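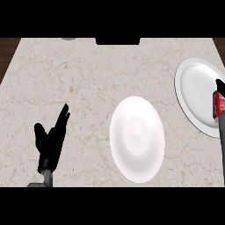
Two white plates on a marble countertop.

Prernbridge Playhouse will stage the new musical Purnel for a limited run from April, with tickets priced from $2 for local students. Glenys Wogan directs, with music and lyrics by Misaki Imai.

The show follows two sisters who inherit a failing dance hall – and the debts that come with it. It played to 2,803 people during its first run at the 621-seat Hopkin Theater.

Casting will be announced shortly. Tickets are available from the Playhouse box office.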